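5.3 Slip failures on film-wrapped and cylindrical items

The largest single group of failures in the October trials came from items that were gripped, lifted and then lost during transport. Of the 1,000 grasp attempts made with the Weno policy, 89 ended this way. We logged an attempt as a slip when the fingers had closed on the item, the lift had begun, and the item left the jaws before reaching the bin. Attempts where the fingers never touched the item are treated in Section 5.4.

Slips were not spread evenly over the item set. Boxes and pouches were seldom dropped. Rolls, tubes and bottles with a shiny outer layer made up most of the group, and 50 of the 89 slips involved rolls of kitchen wrap, foil or baking paper. The policy had seen rolls during training, but mostly lying square to the tool, so that closing the fingers brought both pads onto the long sides at once. 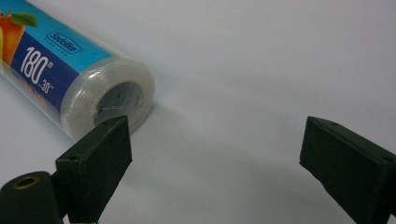
Figure 7. Hand-held gripper open near a roll of cling film.

The trouble with rolls starts at the approach. To get a good hold, the tool has to turn until the pads are parallel to the long axis and then move in over the middle of the roll. Our demonstrators did this without thinking about it, often in one quick sweep of the wrist. The policy tended to do the two parts in the wrong order, or to skip the turn. With the roll lying diagonally and its open end close to the left finger, as in Figure 7, a straight advance brings that finger up against the wound film and the core, while the right finger still has bare surface in front of it. The first contact then pushes the roll, and the closing motion pinches whatever part of the end has stayed between the pads. A roll held by its end tips as soon as it is lifted.

A second cause was the outer sleeve. On several products the clear sleeve is not bonded to the film underneath. The pads held the sleeve well enough, but the roll slid inside it and dropped out of the open end. Finger width gave no warning of this, as it hardly changed until the roll was gone. In 19 cases the controller carried on to the bin and reported success with only the sleeve in the jaws. We consider this the more serious fault, because an operator relying on the log would not know that a roll was loose in the work area. One such roll came to rest against the base joint of the arm and triggered a protective stop on the next cycle.

Thư Trương reviewed the logs of all the slips and re-labelled the false successes by hand. The counts reported here use her labels and differ from those in our earlier workshop paper, which took the controller's own result at face value.

Two changes were made before the second round. The Leko controller now checks the wrist load halfway through transport and halts if it has fallen below the value recorded at lift. We also added demonstrations with rolls placed at steep angles to the tool, including starts with the open end nearest one finger. Pad material was left as it was, so that results from the two rounds could be compared. The load check does not prevent a slip. It stops the arm sooner, and the operator must still clear the fallen item before restarting.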